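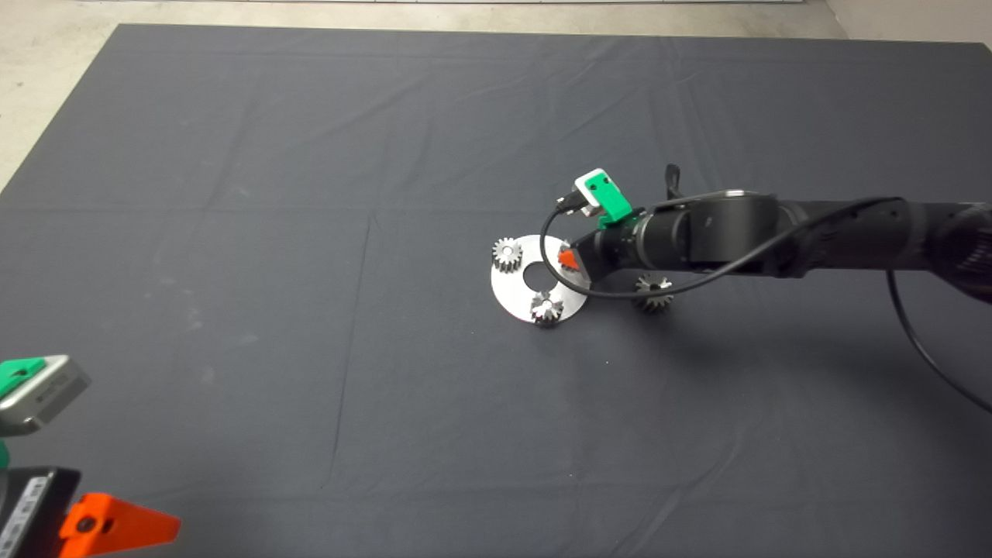 Spur gears and a center-bored disc on the gray layout cloth at Groltside.

Bok-nam Cheon sorts gears before she measures them, and she sorts them on cloth. The gear bench at Groltside, where she has run small-part inspection and reassembly since the shop moved out of its old unit, has a steel surface plate and a granite one. Neither is used for first layout.

"A tooth tip on a small spur gear is the first thing to go," she said. "You set it down on steel a little too fast and you have a burr. Then the burr goes into the mesh and you hear it at speed."

The cloth is dark charcoal, bought by the roll and cut long. Cheon chose the color for contrast. Bright metal shows up on it at once, and so does a chip or a curl of swarf. She does not iron it. Fold lines are tolerated as long as no part is left standing on one.

The disc is a flat ring with a hole through the middle. In the reduction units Groltside rebuilds, it serves as a carrier blank and as a spacer, depending on the model. Cheon also uses it as a reference during layout: a gear placed on the disc has been wiped and looked over, and a gear on the cloth has not.

"It's a tray, basically," she said. "People bring me proper trays with dividers. The dividers hide the underside of the tooth."

Seung-woo Shim, who writes the work instructions, was slower to accept the method. His first draft called for a molded insert from Rakmont with a pocket for each gear. The insert was dropped after 3 months. Oil collected in the pockets, and gears with nearly the same tooth count fit the wrong ones.

"The pocket told you the gear was right," Shim said. "All it knew was the outside diameter."

The current instruction, number 719, runs to two pages. Gears are wiped with a lint-free pad, turned through 90 degrees under the lamp, and turned again until every flank has been seen. The bore is checked with a plug gauge. Runout comes last, on a mandrel. Lubricant goes on at assembly and never at the layout stage — oil on the cloth means the cloth is changed.

Shim expects to revise the section on bore checks in May. Cheon has asked for one more change, a line telling people to shake the cloth out before they fold it.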